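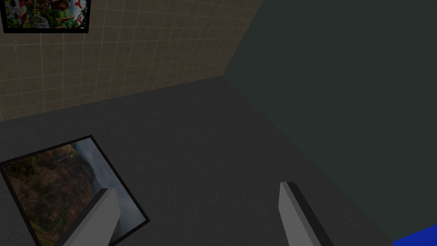 Frequently asked questions about the Lurnden rooms

What is Lurnden?
Lurnden is a set of simulated rooms for training and testing grasping policies. Every room is drawn new from a list of wall textures, floor shades, pictures and simple objects. We train only in these rooms and afterwards we test on a real arm.

Why are there landscape pictures on the floor?
We call them distractors. A framed picture can hang on the wall or lie flat on the floor, and it is never the target. A policy which has seen only plain floors tends to reach for any area with strong detail. With a cliff and a waterfall lying near the fingers, it must learn to leave them alone.

The walls in one room do not match. Is this an error?
No. Each wall takes its texture separately, so beige tiles can meet a flat dark wall in the same corner.

How many rooms and pictures did you use?
The training set has 869 rooms and the test set has 77. The pictures come from a collection of 416. No picture appears in both sets.

Did the distractors help?
Yes, but less than we hoped. On the real arm, the policy trained with distractors grasped the target in roughly 70 per cent of trials. The policy trained without them was clearly weaker on patterned tables, and on a plain table we could not see a difference. We also tried to add more pictures per room, and this slowed the training with no gain.

Why is the view so tilted?
The camera moves with the gripper, so the room turns when the wrist turns. We keep the fingers visible on purpose, as the policy uses them to judge distance.

Can I use my own textures?
Yes. Put them in the texture folder and run the Kernuvex script again. Please use square files, other shapes will be stretched.

Whom should I contact?
Please write to Aicha Bennani at the Mandberg group. She answers questions about the rooms on Monday.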